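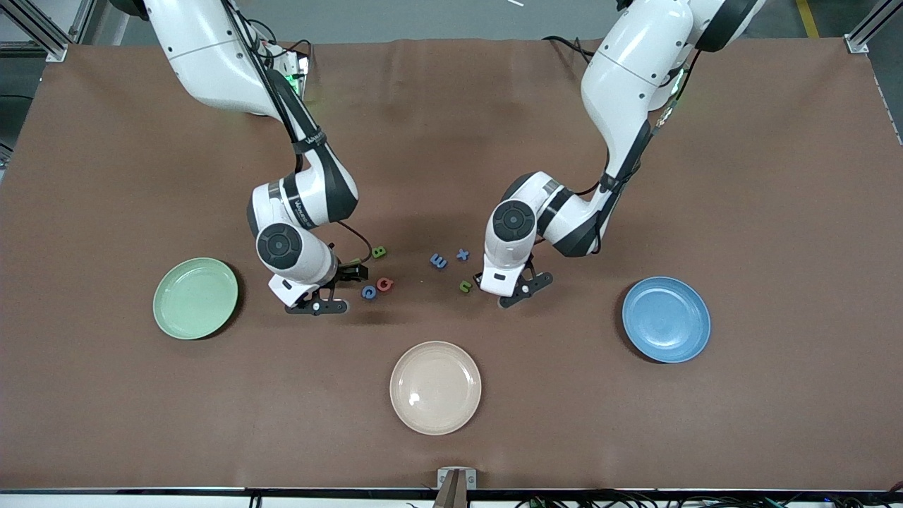
Both arms over the letter-sorting task, with the three plates set out.

Progress report to the Follby fund
Good practice for shared two-arm workcells
Report date: Jun 1, 2022
Prepared by Dorothy Marsden, Wanyama

Work since the last report

The draft code of practice now covers set-up, daily checks, operator training and record keeping. Þórarinn Oddsson rewrote the section on daily checks after the first trial, in which operators found the old order hard to follow. The new list has 16 checks and fits on one sheet. It starts with the emergency stop and ends with the log entry.

The letter-sorting task is the standard exercise for the trials. Foam letters are placed between the two grippers and moved to the plates. The letters are light and soft, so a dropped or pinched piece does no harm and operators can concentrate on the rules.

Eight operators have completed the training, against a target of eight. We have logged 75 supervised sessions under the draft rules. Each log gives the operator's name, the speed setting, any stop and who cleared it.

Changes to the rules

1. Only one person may restart the arms after a stop, and that person must be named before the session begins.
2. Plates and letters are moved by hand only when both arms are held.
3. Cables on the arms are checked for wear and loose straps at the start of each shift. The earlier draft asked for this weekly.
4. Logs are kept for 365 days and then reviewed before deletion.

Problems

Nikar has asked for a shorter form of the restart rule for its own site. We have not agreed to this, as two people cleared the same stop during a session there. Flurnow has yet to return its comments on the training section.

Next period

We will finish the training section, repeat the trial at Nikar and send the full draft to Follby by the end of June. Spending is within budget and no change to the grant is requested.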